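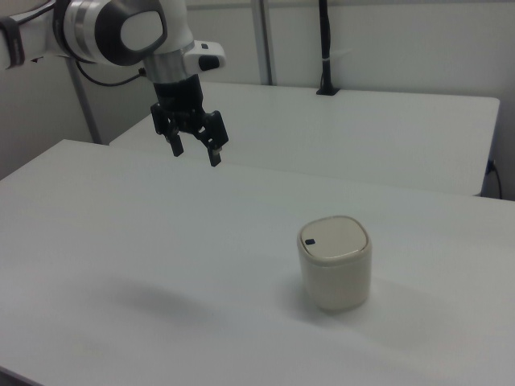

卓上ごみ箱「Guerra」、クリーム色が5月発売へ　Fistholmで先行展示

ふた付きの卓上ごみ箱「Guerra(ゲラ)」に新色。クリーム。5月中に店頭に並ぶ。税込1,112円、既存の色と同じ値段で据え置き。生活雑貨のFelteckが木曜に発表した。

発売に先立ち、共同キッチンFistholm(フィストホルム)の一階で先行展示が始まっている。開場は午前10時。初日は夕方までに155人を超える来場があったと同社。平日としてはかなりの人出。入口の傘立てがいっぱいになり、途中から奥の通路にもう一台出していた。雨だったので。

Guerraは台所のカウンターや食卓、洗面台の脇に置く小さなごみ箱。ずんぐりした円筒のような形で、底は角を丸めた四角に近い。床置きの大きなごみ箱を買い替えるというより、手元に一つ足すための品、という売り方。ティーバッグ、卵の殻、みかんの皮、レシート、綿棒。そういうものの行き先。

これまでの色は白、濃い灰色、くすんだ緑。クリームは四色目になる。要望は発売直後から来ていたという。白だと食器や調理台の白と微妙にずれる、でも灰色は重い、その間がほしい、という声が多かったらしい。

企画を担当したゼウディトゥ・グデタ(Zewditu Gudeta)さんに会場で話を聞いた。立ち話、昼前の十五分ほど。

「白い天板の上に置いたときに、浮きすぎず、でも見失わない色。それを探していました。真っ白なテーブルに真っ白なごみ箱だと、手を伸ばすときに一瞬迷うんです。食卓だと特に」

試作は黄みの強いものから始めた。最初の案は昼はよかったが、夜の電球の下でほとんどバターの色になったそうだ。社内では評判が悪くなかったものの、グデタさん本人が自宅の台所に一週間置いて取り下げた。次の案は逆に灰色へ寄りすぎて、既存の白が汚れたように見えるという意見。三つ目で決まり。

「置いてみないと分からないです、こういうのは。見本帳の小さな四角では全然だめで」

決め手になったのは朝。曇りの日の朝、カーテン越しの光で見て、パンの横にあって嫌じゃなかった、とのこと。基準としてはよく分かる。

販売は雑貨店Indness(インドネス)の27店舗と、同店の通販サイト。Indness以外での取り扱いは今のところ予定なし。Felteckの直販でも当面は扱わない。これは既存色も同じ。通販の予約受付は展示期間中に始まる見込みで、日時はまだ出ていない。分かり次第追記する。

送料の扱いは未定。単品だと本体に対して送料がかなり目立つ値段なので、ここは気になるところ。広報に確認したが「Indness側と調整中」との回答だった。店舗受け取りなら無料にする案もあるという。

大きさは変わらない。ふたも共通。なのでいま灰色や緑を使っている人が、ふただけクリームにする、本体だけクリームにする、といった組み合わせもできる。ただし、ふた単品の販売をクリームでもやるかどうかは決まっていない。会場では質問が一番多かったのがこれだったようで、係の人が同じ返事を何度も繰り返していた。やるなら秋以降、とのこと。

中に敷く袋について。専用袋はなし。Felteckは発売時から専用袋を作らない方針で、手持ちの小さなポリ袋を使う前提。袋なしで使う人もいる。乾いたごみだけなら袋はいらない、というのがグデタさんの使い方。

「うちの食卓のほうは袋なしです。紙くずと、あとはお菓子の包み。台所のほうは袋を入れています。同じものを二つ置いて、使い分けている感じですね」

生ごみを入れる場合は毎日空にしてほしい、と説明書にある。小さいからすぐいっぱいになる。いっぱいになる前に捨てる、くらいでちょうどいい。夏場は特に。ふたがあるからといって置きっぱなしにすると当然におう。密閉容器ではないので、そこは期待しないほうがいい。

水洗いはできる。食洗機は不可。洗ったあとはふたを開けて乾かす。会場の説明でも「ふたを閉めたまま乾かさないで」と強調していた。問い合わせで多いのが、洗ったあとのにおいの相談だそうだ。たいていは乾ききる前に閉めているのが原因らしい。布でふいて、一晩口を開けておく。それでだいたい収まるという。

Fistholmの展示は、白い天板のテーブルに置いて見る形。クリームがどう見えるかを実際の天板の上で試せるのが今回のねらい。窓側と奥では色の印象がけっこう違うので、両方で見ておくのをおすすめする。取材したのは午前中だったが、昼をすぎて雨が上がると急に明るくなり、同じ物がひとまわり軽く見えた。

既存三色も別の台に出ている。並べて比べたい人は係に声をかければ持ってきてくれる。手に取ってよし、ふたを開けてよし。ごみは入れないで、と案内が出ている。(初日さっそくガムの包み紙が入っていたそう。)

来場者の声をいくつか。

近くで下宿しているという学生は、机に置くつもりで見にきた。「消しゴムのかすと付箋。いま空き箱に捨てていて、見た目がつらい」。緑とクリームで迷い中。机が濃い木の色なので、緑だと沈むかも、と写真を撮って帰った。

幼い子を連れた女性は洗面台用。床に置いたごみ箱は全部ひっくり返される時期で、いまは手の届かない棚の上に避難させているという。「上に置く前提で作られたもののほうが、まだ気がらく」。ただ子どもが引っ張れば落ちるのは同じなので、奥に置くつもりだそう。

一方で厳しめの意見も。年配の男性は「小さい。これじゃ一日もたない」。奥さんは「だから捨てに行くんじゃないの」。その場で少し議論になっていた。結局買うことにしたのかは聞きそびれた。

もう一人、カフェで働いている人から。客席に置くには値段が手ごろだが、まとめて買ったときに重ねてしまえるのかを知りたい、と。広報に聞いたところ、ふたを外しても重ねてしまえる形にはなっていない。業務用のまとめ売りも予定なし。店で使うのは自由だが、問い合わせ窓口は一般向けのものだけになる。

展示にあわせて、Fistholmのキッチンでは片づけの小さな講座も開かれている。題して「調理台の上を減らす」。講師はグデタさん。ごみ箱を売るための講座かと思って見ていたら、ごみ箱の話は最後のほうに少しだけだった。

内容をざっと。まず調理台に出しっぱなしの物を全部食卓へ移す。毎日使うもの、週に何度か使うもの、それ以外。毎日使うものだけ戻す。ここで多くの人が油と塩と砂糖と、なぜか輪ゴムを戻すらしい。輪ゴムは引き出しでいい、とグデタさん。引き出しに入らないなら、輪ゴムが多すぎる。

次に、調理中に出るごみの通り道を考える。野菜を切る、皮が出る、その皮をどこへ持っていくか。流しの三角コーナーまで遠い台所だと、まな板の端に皮がたまっていく。たまると作業する場所が狭くなる。狭くなるから端に寄せる。寄せると落ちる。会場、うなずく人多数。

「利き手と反対側に置いてみてください。切った手はそのままで、空いているほうの手で捨てられるので」

これは家でもやってみたが、たしかに楽だった。ただし我が家は左側が冷蔵庫で、置き場がほとんどない。結局まな板の奥。台所は人それぞれ。

置き場所で避けたいのはコンロのすぐ横。熱で変形するおそれがあり、説明書でも火のそばには置かないよう書かれている。炊飯器の蒸気が当たる位置もだめ。電気ケトルの注ぎ口の前も。展示会場の案内板では、流しとまな板の間、または食卓の隅をすすめていた。食卓の隅、というのは賛否あるところで、食事の場にごみ箱を置きたくない人はいる。当然。そこは食後に出してくる使い方でもいい、と。

食後だけ出す、という話は意外と受けがよかった。食べ終わってから持ってきて、ナプキンやら枝豆のさややらを集めて、そのまま台所へ持って帰る。お盆のような使い方。集めてから大きいごみ箱にあける。空にして定位置へ。

講座は予約不要、参加無料。各回とも先着順で、立ち見になることもある。初日の午後の回は椅子が足りなくなり、上の階から運んでいた。次の回の時間は受付の掲示で確認を。エプロン不要、筆記用具はあったほうがいい。配布資料なし。撮影は手元だけならかまわないそうだ。

製造まわりについても少し聞いた。クリームは色を合わせるのが難しく、本体とふたで別々に作ると、わずかに違って見えることがあるという。最初の生産分では、本体とふたの組を変えないように箱詰めまで通して管理する。だからふた単品の販売がすぐには決まらない、ということのようだ。単品で届いたふたが手持ちの本体とちがって見えたら困る、と。納得。

「同じ色です、と言って売るので、同じに見えないといけない。灰色はそのへん、ずいぶん許してくれる色でした」

色の名前は「クリーム」のみ。一時期は「ミルクティー」「生成り」なども候補に挙がったが、通販で探しにくいという理由で見送り。検索でそのまま出てくる名前がいい、とIndness側から強く言われたらしい。箱の表示も同じ表記になる。

箱といえば、外箱が少し変わる。いまの箱は四面とも写真入りだったが、新色からは文字だけの簡単なものに。既存色も在庫がなくなり次第、順次切りかわる。中身は同じなので、店頭に新旧の箱が混ざっていても心配はいらない。贈り物にする人は見た目が変わる点だけ注意。Indnessの包装サービスは従来どおり有料で受けつける。

既存色で終了するものはあるか。ない、との返事。ただ白は一部の店舗で品薄が続いていて、補充は新色の発売と同じころになる見通し。白を待っている人は、クリームを見てから決めてもいいかもしれない。売り場でも隣どうしに並べる予定だという。

品質の件も一点。以前、緑のふたの開けしめが固いという声が出ていた。Felteckによれば、その後の生産分で直してある。固いと感じる場合は購入店へ相談を。レシートがあると早い。通販で買った人は注文番号を手元に。交換の可否は状態を見て判断するとのことで、必ず交換になるわけではない。クリームは直したあとの仕様で作られる。

捨て方も聞かれることが多いそうなので書いておく。本体を処分するときの分別は自治体によって違う。住んでいるところの案内に従ってほしい、とのこと。古いものの回収はIndnessの店頭では行なっていない。まだ使えるなら、文具入れや、工具の小物入れにしている人もいるという。グデタさんの同僚は洗濯ばさみを入れてベランダの手前に置いているとか。ふたがあるので、ほこりがつかなくていいらしい。

会場で個人的に気になった点。ふたを開けっぱなしで使いたい場面、たとえば大量の絹さやの筋取り。あれをやるときは、いちいち閉めたくない。係の人に聞くと、外して横に置いてください、とあっさり。それでいいのか。まあいいか。

それから、テーブルの上で本体を押してみた。これは置く面にもよるので、家の天板で気になる人は滑り止めのシートを敷くといいと言われた。台拭きのたびにどかす物だし、敷かないほうが掃除は楽、という意見もあり。どちらでも。

Fistholmは一階が展示と受付、奥が共同キッチン。展示だけなら受付は通らなくてよい。キッチンの利用者は通常どおり予約が必要で、展示期間中も利用時間に変更なし。ただ午前中は人の出入りが多いので、ゆっくり煮込みものをしたい人は夕方の枠が空きやすいとの話。駐輪場は建物の裏。表に停めると移動をお願いされる。ベビーカーはそのまま入れる。

飲み物の持ち込みはふた付きのみ可。会場での販売はなし。実物の販売もこの会場ではしていないので、買うつもりで来ると手ぶらで帰ることになる。初日も何人かが財布を出してから断られていた。買えるのはIndnessだけ。念のため。

展示の終わりは月末まで、の予定。講座の追加は検討中。グデタさんは全部の回に出るつもりだが、出張が入ると代わりの人になるそうで、話を聞きたい人は受付に予定を聞いてから行くのが確実。

次の色についても聞いてみた。考えていないわけではない、と。赤の要望がときどき来るらしい。台所に赤いごみ箱。見てみたい気はする。

「赤は、まだ誰の食卓に置くのかが見えていないんです。見えたら作ります」

最後に発売まわりをまとめて再掲。

品名　卓上ごみ箱「Guerra」クリーム
発売　5月
価格　1,112円(税込)
販売　Indness 27店舗、同店通販サイト
展示　Fistholm一階、午前10時から
企画・製造　Felteck

店舗によって入荷の日がずれる。開店と同時に並ぶとはかぎらず、午後の便で届く店もあるとのこと。取り置きは各店の判断。電話で確認してからのほうがいいと思われる。通販予約の開始日と送料、ふた単品の件は、発表があがりしだいこの記事に追記しまます。

追記:講座の開催場所について問い合わせがありました。一階の展示スペースではなく、奥のキッチン側です。入って左の受付で声をかけてください。

追記その二:既存色の値上げはあるのか、という質問。広報に再度確認、現時点で予定なし。四色とも同じ値段で続けるとの回答でした。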